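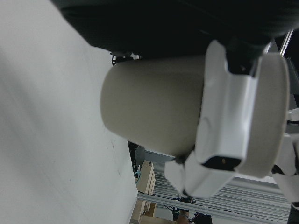

Bultari Multi-Finger Hand: My Notes After a Month on the Bench

Okay, so I've had the Bultari hand bolted to our arm since April and people keep emailing me to ask if it's worth the jump from a plain two-jaw gripper. Short version: for cups, bottles and anything else with a curve to it, yes! For flat stuff, hmm, keep reading.

What it's like to use

The fingers are glossy white and rounded off everywhere, so there's not much for a sleeve or a cable to snag on. I do most of my testing with plain matte cups (no shiny glaze to confuse the camera) and I like to grab them up near the rim, one long finger over the side and another curled underneath. You can tell pretty quickly if you've set the force too high, especially with the thin-walled cups. I run mine at 60 percent and go down from there.

The wrist camera mount puts the lens in close, and the picture comes out sideways unless you rotate it in software. I left mine sideways for ages and just tilted my head. Don't be me, the setting is on the second tab.

How it compares

I ran it against the Tero two-jaw and the Huerta soft gripper, same arm, same cups.

Tero two-jaw: fastest to close, super easy to program, and the one I'd still pick for boxes. On a cup lying on its side it wants to be lined up just so, and I got tired of nudging it.

Huerta soft gripper: very gentle, kind of slow. Lovely with fruit. The pads pick up dust like crazy and I was wiping them down every 2 hours.

Bultari hand: most forgiving if your approach is a little off, and the best of the bunch on round things. Thin flat parts are a pain (I gave up on a steel ruler after 5 tries).

Controller

I'm driving it from a Garkex box. Setup took me one evening, mostly because I had the connector in backwards. There are 3 grip presets and you can save your own on top of those. I wish you could rename them!

In the package

Hand and wrist adapter
Camera bracket
Power and data cables
Hex keys
Printed quick start sheet

Couple of things before you order

Check your arm's bolt pattern, the adapter comes in two versions and they look nearly the same in the listing. And get the longer cable if your controller sits under the table like mine does. The standard one reaches, but only if the arm never turns all the way left.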